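Clestora Bench Cell – simulation package for home and shared workshops

The Clestora package is a table-top arm cell in simulated form, meant to be run before any hardware is bolted down. It was assembled by Yuzhen Cao at the Ukmont shared workshop and covers one arm, one gripper, one table and a peg rack. Current release: 19 March 2023.

Scope

The arm stands on a black pedestal at one end of a wooden table. The rack is a thin upright tan board with pale bars. Loose parts are plain colored shapes with simple collision bodies, so contact can be tuned without waiting on a slow solver. The room model includes a door, a tool cabinet and a wall clock, none of which take part in collision checks.

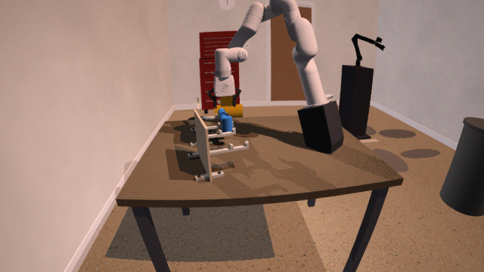 Setup

Unpack the archive and open the cell file named Elau. Set the physics rate to 600 Hz. Lower rates load, but thin parts may pass through the fingers at closing speed. Joint limits are read from a separate table – edit that table and leave the arm model alone.

The package ships with 7 part shapes and 3 start poses. Pose files are plain text, angles in degrees. Approach height is measured from the tabletop to the fingertips with the gripper pointing down.

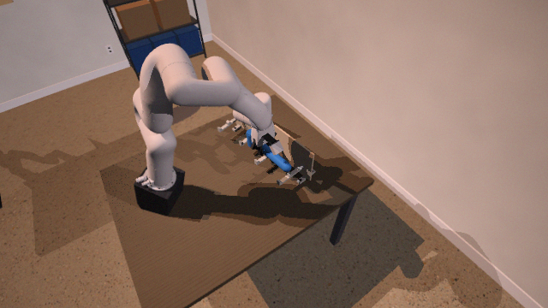 Shadows are on by default and can be switched off to save graphics memory. Contact logging is off by default. When enabled, it writes one line per physics step, and error 101 means the log folder is not writable.

Builders working with the Meng controller board need the adapter script, maintained by Zulema Espinoza. It converts saved paths to step counts and rejects any path that leaves the joint limits.

Not included: controller, power supply, printed rack parts.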